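A Visit to the Robot Open Day in Suvthorpe

Every year in March, the Skiren workshop in Suvthorpe opens its doors for one day. Children can come in with their parents or with their class, and look how robots work. This page tells you what you can see there and what the words mean.

What is a robot arm?

A robot arm is a machine which moves a little like your own arm. It has joints, so it can bend. Your arm has a shoulder, an elbow and a wrist. The robot arm has an elbow too, and it can stick out quite far over the side of the table - please stand behind the line when the arms are on!

At the end of the arm there is a gripper. This is the hand of the robot, but it has only 2 fingers. Try to pick up a grape with two fingers of your own. Now try it with your eyes closed. It is not so easy.

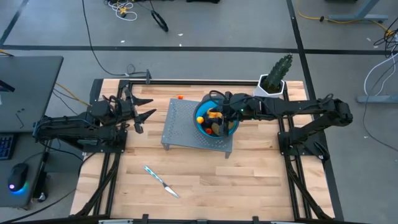 The right arm reaches into the blue bowl. The left arm keeps its gripper open.

Why small things are difficult

A ball wants to roll away. A thing with a strange shape is hard to hold, and you must choose a good side to take it. Also, if the fingers press too strong, soft things get squashed, and if they press too weak, the thing falls down. You learned this when you were a baby, and you needed a lot of practice. A robot needs practice also.

At the last open day the visitors were counting together. In 37 tries, the arm picked up the piece well 17 times. The children were clapping for every one, also for some that fell.

Look at the elbow

When you watch, do not look only at the fingers. Look how the whole arm must move so that the gripper comes to the right place. The elbow stays outside the table, and the long forearm reaches in over it, in front of the cactus. 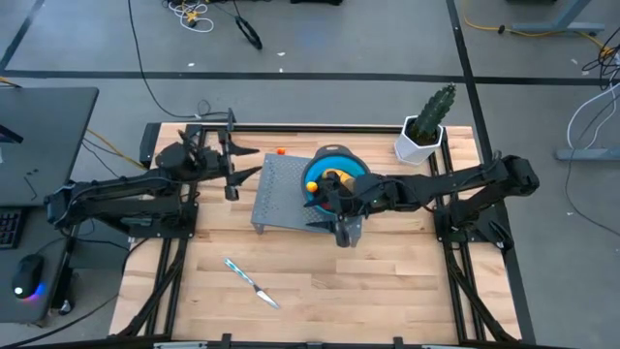 Words to remember

Joint - a place where the arm can bend.
Gripper - the hand of the robot.
Forearm - the part between the elbow and the wrist.
Base - the part which holds the arm on the table.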